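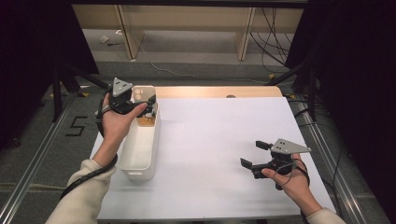

Phone case questions, answered

4 min read

We get a lot of post about phone cases at Tunley, which makes us very happy, as we could talk about them all day. These are the questions that come up most, at the Saturday repair table and by email, with the answers Nadine Twal and I usually give. If yours isn't here, bring it along and we'll have a go at it together!

Why do clear cases go yellow?

Mostly light and heat, with a bit of help from skin oils. The soft clear plastic used in a lot of cases (it's called TPU) changes colour as it ages, and a case that spends its days on a sunny dashboard will get there much faster than one that lives in a coat pocket. Hard clear plastic tends to hold its looks longer, although it scratches more easily. Some makers add a slight blue or violet tint when the case is new to hide the change for a while, so if yours looked faintly cool in the shop and looks warm now, you aren't imagining it.

Can I get the yellow out?

Sadly no, not properly. You can lift the grime sitting on top, and people are often amazed how much better a case looks after that, but the colour inside the plastic stays. Joelle Karam has tried bicarbonate of soda, toothpaste and leaving one on a windowsill for the whole of October. The toothpaste one came out cleaner and covered in tiny scratches. Stick to soap.

So how should I wash it?

Take the phone out first (yes, we do have to say it). Warm water, a small drop of washing-up liquid and an old soft toothbrush. Go round the camera cutout and the button covers slowly, as that's where the grey fluff packs in. Rinse, shake, then stand it upright to dry. Don't put the phone back in until the corners are bone dry - water sits in them far longer than you'd think.

Skip bleach, nail varnish remover and the dishwasher.

What about leather or fabric ones?

A barely damp cloth for leather, then leave it somewhere airy and away from the radiator. Fabric will take a little soap on a cloth. Neither wants a soak.

How do I store spare cases without them going sticky or bent?

My favourite question! Stand them upright in a shallow box or bin with straight sides, backs all facing the same way, and you can flick through them like records. Piled flat, the soft ones at the bottom slowly take on the shape of whatever is above them. A plain plastic tub is fine. Keep it out of direct sun and don't let soft clear cases press against printed ones, as the ink can creep across and stain.

Sort by phone model first and colour second. I did it the other way round for years and could never find anything.

There's a faint rainbow patch on the inside of my clear case. Is it oil?

Probably not. When smooth plastic sits tight against smooth glass you get a wet-looking patch where the two touch. Many cases have a pattern of tiny dots moulded inside to stop it. If yours hasn't, wipe both surfaces completely dry and it usually calms down.

Will last year's case fit my new phone?

Check the camera cutout before anything else. Two phones can be the same height and width and still have lenses in different places, and a case that covers even the edge of one will spoil your pictures. Then check the buttons. If you have to press hard to change the volume, the case is wrong for the phone.

My case has gone loose at one corner. Can I tighten it?

Soft cases stretch and don't go back. We've heard the hot water trick many times and have never seen it last past a few days. Once a corner slips off by itself, that case has stopped protecting that corner, so please retire it.

Can old cases go in the recycling?

Rarely in the kerbside bin, so ask your council. If the case is still sound, pass it on. Our swap box had 74 cases in it at the last sort-out, and 16 of those went to new homes before lunch. Wash it first and put a sticky label inside with the phone model on. Raghda Obeidat looks after the box and will thank you warmly for the label.

Do you take screen protectors too?

Only sealed ones. Used ones never go down flat a second time.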